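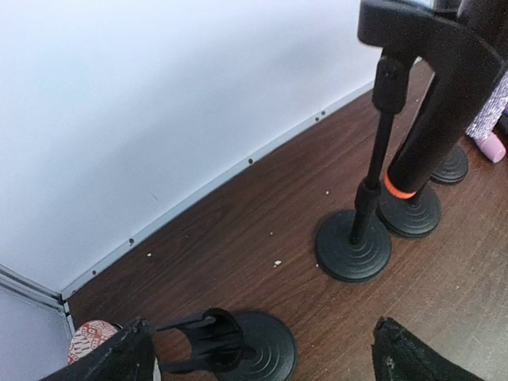 LIVDALE SINGING SCHOOL
Minutes of the Equipment and Rooms Meeting
Held in the Valente Room, May

In the chair: Deolinda Neves
Present: representatives of the adult classes, the youth classes, the Mima ensemble and the front office
Apologies: the accompanist for the evening classes

The meeting opened at 4:30 p.m.

1. Minutes of the previous meeting

The minutes were accepted with one correction. Under "Lending," the words "at the discretion of the tutor" should read "at the discretion of the office." The chair signed the corrected copy.

2. Matters arising

The office reported that the spare key to the Valente Room had been returned and was again on its hook. The piano tuning was completed before the spring recital. The invoice was higher than the quote, and the office has asked the tuner for a breakdown.

The request from the youth classes for a second music cupboard was carried over to the next meeting.

3. Microphones and desk stands

The chair introduced this item. All six handheld microphones had been brought together for review, along with the short black desk stands. The meeting was reminded that the microphones are bought from different budgets and that no single list of them had been kept until now.

It was agreed that the list should identify each microphone by its appearance, as tutors and students already do so in practice. The pink one and the purple one will be entered by color. The one with the rhinestone handle will be entered as "rhinestone." The black microphone with the orange ring will be entered as "black, orange ring," so that it is not confused with the black one that has a white band at the neck.

The Mima ensemble asked that the rhinestone microphone be held for its use on performance evenings. The adult classes objected that it is also the one most often requested by their soloists. After discussion it was agreed that Mima will have first call on performance evenings only, and that bookings must reach the office by noon the day before. 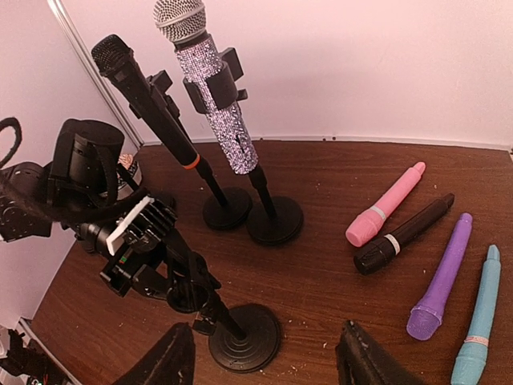
The meeting then considered how microphones should be left between songs. Several tutors reported that they are put down on the bare table and knock against one another when someone reaches across. It was agreed that a microphone in use during a class should go back in a clip when the singer has finished, and that any others should be laid on a folded cloth with space between them.

On the stands, the chair noted that the round weighted bases are satisfactory and have given no trouble. The clips are a different matter. One tutor described a clip that must be forced open to take a thicker handle, and considered it only a question of time before it cracks. The meeting agreed to purchase four replacement clips from Plikby, provided that the supplier confirms the fit in writing. The office will send the handle measurements.

A proposal to replace the desk stands with floor stands was not supported. Seated classes make up the greater part of the timetable, and the aisle beside the table is already narrow.

Action: Deolinda Neves to complete the list and post a copy inside the cupboard door.
Action: Office to write to Plikby.

4. Condition of the table

Crumbs and small debris on the tabletop were raised as a concern. The meeting confirmed the existing rule that food is not to be eaten at the microphone table. Water in a closed bottle remains acceptable.

It was agreed that the table will be wiped before the microphones are set out, using a dry or barely damp cloth - no spray cleaner is to be used near the grilles. The wall behind the table and the trim strip in the corner will be dusted at the same time. The office will keep cloths in the top drawer.

5. Grille cleaning

The youth classes asked for clearer guidance on cleaning the mesh heads, particularly during the cold season. The chair will draft a single page of instructions and circulate it for comment. Until then, tutors are asked not to unscrew any grille themselves.

6. Storage

The present arrangement, with everything in one box, was felt to be unsuitable. Two options were considered: a padded case with 12 slots, or the existing drawer fitted with dividers. The case was preferred, although its price exceeds the amount set aside. The office will look for a lower quote and bring it to the next meeting.

7. Other business

The Mima ensemble gave notice that it will need the Valente Room for an additional rehearsal before the summer concert. The office will confirm the time.

The meeting closed at 5:40 p.m.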